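Fórum Casa e Obra > Cozinha > Resíduos domésticos

Tópico: Volume do balde para indiferenciado, recolha porta a porta

damasceno_o
A junta passou a recolha do indiferenciado para uma vez por semana, à quarta. Somos quatro em casa. Estou entre o Kobori com pedal e um balde simples sem tampa, redondo. O orgânico vai à parte. Que volume usam?

prasanna.s
Depende da densidade. Pesei durante 9 semanas: 324 g por dia de indiferenciado, duas pessoas, quase tudo embalagem contaminada. O peso é irrelevante, o que enche é o ar. Quem não espalma precisa do dobro do volume.

baiba_st
Discordo do Kobori. A mola do pedal do meu cedeu ao fim de 7 meses e a peça não se vende em separado. Sem orgânico lá dentro, a tampa não serve para nada.

n.donati
Serve, se houver cão. E "sem orgânico" é teórico: um copo de iogurte mal passado por água cheira ao segundo dia em junho.

baiba_st
Então passa-se o copo por água. Não se compra um mecanismo para compensar isso.

prasanna.s
Passar tudo por água também tem custo. Uma espátula resolve a maior parte.

damasceno_o
E saco? Com ou sem?

shahnaz_g
Sem saco só se o regulamento municipal aceitar resíduos a granel no contentor. O nosso não aceita. Quanto à forma: o redondo perde área útil num canto, mas lava-se melhor, não tem arestas interiores. Uso um aberto na cozinha.

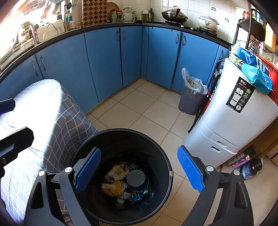 Balde redondo preto, aberto, com lixo no fundo.

n.donati
O recipiente de tampa cinzenta não devia ir para as embalagens?

shahnaz_g
Depende do material e do município. Aqui, plástico rígido que não seja embalagem vai para o indiferenciado.

n.donati
Na minha zona vai para o ecocentro. Convém o Osvaldo confirmar na dele.

damasceno_o
Confirmo na junta. Fico com o redondo sem tampa, com saco, e ponho o Kobori de parte.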